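Bondley Alumni Network: Member Guide
Section 4. Setting up a chapter page

Use this section if your chapter has been approved and you have your chapter code. If you are still waiting for the code, go back to Section 3.

Before you start

You need:
A Bondley account in the name you graduated under, or with that name added as a former name
Your chapter code (seven characters, no spaces)
A contact email that more than one person can open

Creating the page

1. Sign in and choose Chapters from the left-hand menu.
2. Select Start a page and type in your chapter code. Capitals and small letters are treated as the same.
3. Choose your home campus, Grinel or Bataineh. Graduates of the old Burow site should choose Grinel and tick Former Burow students.
4. Enter the town or region your chapter covers.
5. Write a short welcome, up to 1147 characters including spaces. Links are not allowed in this box.
6. Select Save draft.

Note: The campus can't be changed once the page is live. If you pick the wrong one, delete the draft and begin again with the same code.

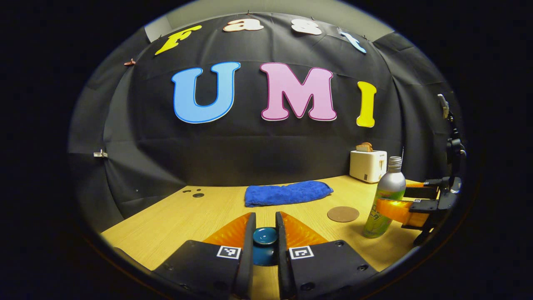
The draft can be seen only by page editors. Every chapter page has one owner and can have up to 7 editors, who must all be registered members. Add them under Page settings — they will each get an email with a link that works for one day.

Adding your members

7. Open the Members tab and choose Invite.
8. Paste in the email addresses, one to a line. You can send up to 100 invitations at a time.
9. Tick Show degree and year if you want these to appear beside each name. Members can hide their own details later.
10. Select Send.

Caution: Do not paste in addresses from a college mailing list. Invite only people who have asked to join or who have given you their address for chapter use.

Going live

11. Return to the draft and select Publish.
12. Check the page while signed out. The welcome text and contact email should show, and the member list should not.

New pages appear in the chapter directory by the next morning. There are 43 regions in the directory, and a chapter can be listed under two of them. To add a second region, see Section 5.

If Publish is greyed out, the contact email has not been confirmed. Look for the confirmation message in the junk folder, or select Send again at the top of the draft.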